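Search
Search this site
Go

Visit report: open day at the Grollon studio, Pomimthorpe
May 8, 2024
By Nattawut Sriwong

Grollon makes small online games and opens its studio to other developers once a year. I went because I have a two-player ball game that won't stay in sync, and the program promised a full session on shared physics. The studio is on the second floor above a print shop in Pomimthorpe. There were 40 of us, mostly hobby developers, and the room was full by the time Kanyarat Ruangrit started.

She runs the network side of Thongsuk, their four-player curling game. The first version let each player's machine move its own stone and report the position to the others. It worked in the office. In April they put it in front of people on home connections and the stones began to end up in different places on different screens. She played a recording with two players side by side. One sees a clean hit, the other sees a miss and then a stone that jumps sideways.

The fix took them 8 weeks. Now the server owns every stone. The player's machine sends only the key press, plays a guess at the result right away, and then gets pulled toward the server's answer over a few ticks. She said most of the work went into the pulling part. If it's too quick the stone twitches, and if it's too slow two stones can sit inside each other. Their test runs at 200 ms of delay and they won't ship a change that looks bad there. 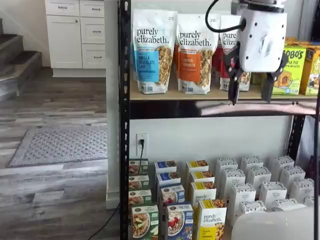
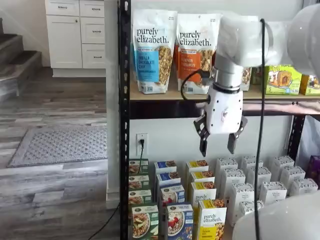
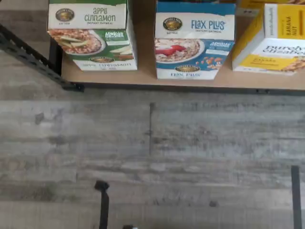
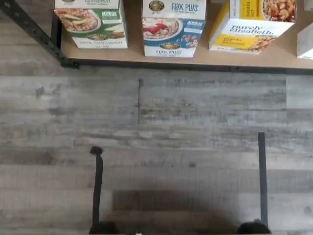 After the break I sat in on the Clistska talk, which was the one I got the most from. Clistska is their level tool, and Montri Meesuk used it to show how they decide what goes over the network at all. His rule is to send an object's state only when something has touched it. A level can hold 1000 objects and most of them never move. He asked us to think of boxes standing on a shelf, like the instant oatmeal in the third picture, with its neighbors lined up beside it. Until one gets bumped, each player's machine can draw the lot from the level file. Once it is bumped it gets an owner and a timestamp, and it goes back to sleep when it has been still for a set number of ticks.

I asked what happens when two players hit the same sleeping object on the same tick. He said the server takes them in the order they arrive and the second hit is worked out from the new velocity. My own game throws that velocity away, so I know what to fix first.

Jintana Phetsri closed with a short session on saving replays. They store inputs only, plus a full snapshot every so often to catch drift. She went through it fast and I didn't get all of it down.

Coffee was fine, the chairs were hard. Slides are supposed to go up on the Grollon site, and I've asked Montri for the test level as well.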